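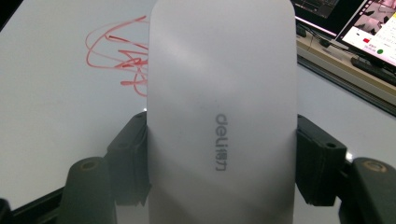
Figure 1. Wrist view with the mouse held between the two fingers.

Teaching Clelelia When to Let Go
Student project report, Oda Hellström

Clelelia is the small program I wrote this term to find the moments in a hand-held gripper recording when the fingers close on something and when they open again. It sounds like a tiny job. I thought so too, and then it ate most of June (I loved nearly all of it!).

The recordings come in as plain video plus a finger width for each time step. My first version used only the width: if it dropped and stayed flat, call it a grasp. That got me a long way in one afternoon, but it also marked a grasp every time the person holding the tool rested with the fingers half closed. So I added a second check from the video. Clelelia now looks at the patch between the fingertips and asks whether it stays still while the rest of the picture moves. A held mouse like the one in Figure 1 fills that patch and travels with the camera, while the table slides past behind it.

I labeled 517 clips by hand and kept 400 for tuning. The rest went into a folder called Midtbø that I did not open until the code was frozen.

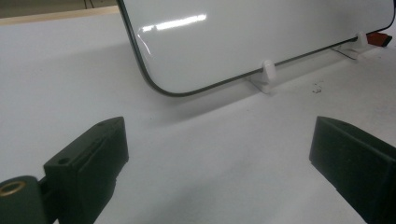 Figure 2. Fingers open, panel on its stands.

Motion tracking gave me the most trouble, and also the most fun. Clelelia follows small corners from one video frame to the next, and it wants corners that belong to real, fixed things. Shiny surfaces are bad for this. The bright streak on the white panel in Figure 2 is a reflection, so it can shift across the face as the camera moves even if the panel stays put. I now mask out very bright areas first, which leaves the dark rim and the stands to track. The fingers get a fixed mask of their own.

The plotting tool, Kuvbridge, draws finger width and patch motion on one timeline, 900 steps at a time. Seeing both curves agree for the first time made me shout in the lab. Opening is still harder to place than closing, and my next change is to smooth the width curve less near the end of a grasp.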